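Questions about the Marska mayoral recall

Updated Fri 13 April by Viola Sorrentino 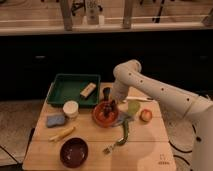
What is actually being voted on?
One thing: whether Subira Mwaipopo stays as mayor until her term runs out. The ballot doesn't ask about the Kashindye bridge, the bus contract or the price of parking, whatever the leaflets say. If she loses, the deputy takes over until a new election in July.

Who asked for it?
A group calling itself Fair Marska. It has a website and a post box. It has not published a list of members, and three requests for one have gone unanswered. Make of that what you like.

How many signatures did they need?
The rules ask for 1000. The group says it handed in nearly double that. The town clerk has confirmed only that the threshold was met, so treat the bigger number as a claim.

Did the mayor break the law?
No court has said so. The complaint is that she signed the Fleltel street lighting contract without a full council vote. Her office says the sum was small enough to sign off alone. We asked to see the contract and were sent a summary with the prices blacked out – which doesn't help either side's case.

Is the bridge really going to be cancelled if she goes?
Her supporters keep saying this. The money was approved by the council, and only the council can take it back. We have found no councillor who says they would vote to do that.

Who is paying for the campaigns?
Donations above 1000 must be declared within six days. So far each side has declared one. The recall group's came from Zinell, a property firm that was refused planning permission last year. The mayor's came from her own party. Smaller gifts don't have to be declared at all, and both sides say they have had plenty of them.

Can I vote by post?
Yes, if you apply in writing to the town hall. Forms handed to canvassers on the doorstep may or may not get there. Post it yourself.

Does the result count if hardly anyone turns out?
Yes. There is no minimum turnout. Both camps have promised to respect the result, though neither would put that in writing when we asked.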